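Birnosville Community Help Exchange

Written rules for a two-armed robot handling clothes and linens in a furnished room

Posted by M. Thammasiri, 29/01/2019

Our organization operates a furnished practice room in which a two-armed robot performs household tidying. The work at present consists of picking up garments left on furniture and handling larger cloths with both arms. We have an internal document named the Kilari procedure, which was written for bench work with rigid parts. It covers emergency stops, operator training and the daily inspection of cables. It does not mention fabric, seating, drinks left on tables, or people walking through from the next area.

I have been asked to propose an additional section before our next review. I would be grateful for guidance on the following matters.

First, how should the room be checked before a session begins? Our practice is to leave ordinary items in place so that the task remains realistic. The coffee table, for example, is not cleared when the garment to be collected is on the sofa.

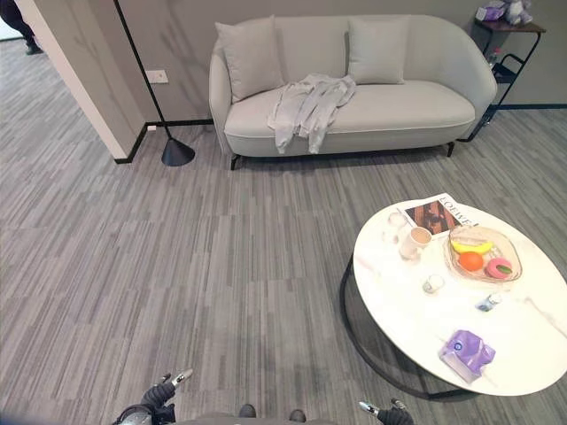

Some colleagues hold that drinking glasses should be removed in every case. Others believe that this defeats the purpose of the exercise. I should like to know whether a written rule exists elsewhere, and how it is worded.

Second, what should be required when both grippers hold a single cloth? The present document limits speed for each arm separately and is silent on the two arms together.

Third, who should have the authority to stop a session? At present only the named operator has it.

Replies that quote working procedures would be especially welcome. General advice to "be careful" has already been received.

Chaiwat Pongsiri

I drafted a comparable section for the Asta household handling program and can set out what we adopted. Please treat it as one site's practice. It does not replace your own risk assessment, the manufacturer's instructions, or the safety standards that apply where you operate.

On the room check, we do not require that a room be cleared. We require that its contents be declared. Before each session the operator walks the room and records every item within reach of either arm, including the reach of anything the arms may be carrying. Each item is placed in one of three classes: may be touched, may not be touched, and must be removed. Open containers of liquid fall in the third class unless the session plan names them as part of the task. Glass falls in the second class by default. A session plan may change this, but the change must be signed by a person other than the operator.

This resolved the disagreement you describe. Those who wanted a realistic room kept it, and the decision to leave a glass on a table became a recorded one.

On people, our rule is that the boundary of the work area is drawn at the doorway and not at the furniture. Any person who crosses the doorway causes the session to pause. A person standing in the adjoining area is permitted, provided that the operator has acknowledged that person aloud.

Cloth held by both arms requires separate treatment. A sheet hanging between two grippers occupies a good deal more space than the arms do, and it may hang in front of objects that the operator and the sensors would otherwise see.

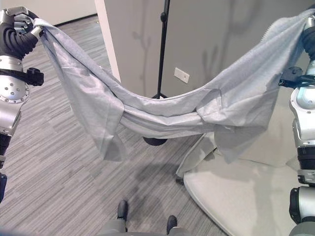
Our section on two-arm holds reads as follows.

"4.1 The lowest point of the cloth shall be treated as part of the robot for the purpose of clearance.

4.2 Loose portions shall be kept clear of stands, lamp bases and furniture edges. Where contact occurs, the arms shall stop before any further pull is applied.

4.3 The arms shall not be drawn apart to tighten a cloth unless the force at both grippers is being monitored.

4.4 The robot shall not travel across the floor with a cloth hanging below the height of its own lower body.

4.5 Release shall be made one gripper at a time, except in an emergency stop."

Clause 4.4 was added in November after a review of our session records. We had logged 2,000 two-arm holds by then, of which 86 contained a contact between the cloth and a fixed object that had not been planned. A large share involved the foot of a stand behind the fabric. The operators had been watching the grippers and had not looked at the lower edge.

For clause 4.5, please confirm how your equipment behaves on an emergency stop. Some grippers hold on loss of power and some open. Your procedure should state which, and should describe how a person is to free a trapped cloth. Ours requires power to the arms to be isolated and the isolation to be confirmed before anyone takes hold of the fabric.

On authority to stop, I would recommend that you amend the present rule without waiting for the review. Every person in the room, including visitors, should be entitled to call a stop. Only the named operator may restart.

R. Delacourt

Agree with the above on stopping. We also keep the written section to 2 pages. The earlier version had 220 numbered items and the operators did not read it.

Floor coverings should be mentioned too. Carpet tiles can lift at the corners, and ours are inspected weekly.

M. Thammasiri

I thank both contributors. The three-class record and clauses 4.1 to 4.5 will be put forward with attribution. I have written to the supplier regarding gripper behavior on loss of power and will add the response to this page when it is received.

Related items

Labeling of emergency stop controls in shared rooms
Retention periods for robot session records
Inspection intervals for flexible cable covers
Visitor induction in automated work areas
Lone working with mobile equipment

This site uses cookies to remember your settings and to measure use of the help pages. By continuing to use the site you accept our cookie policy. Accept | Manage settings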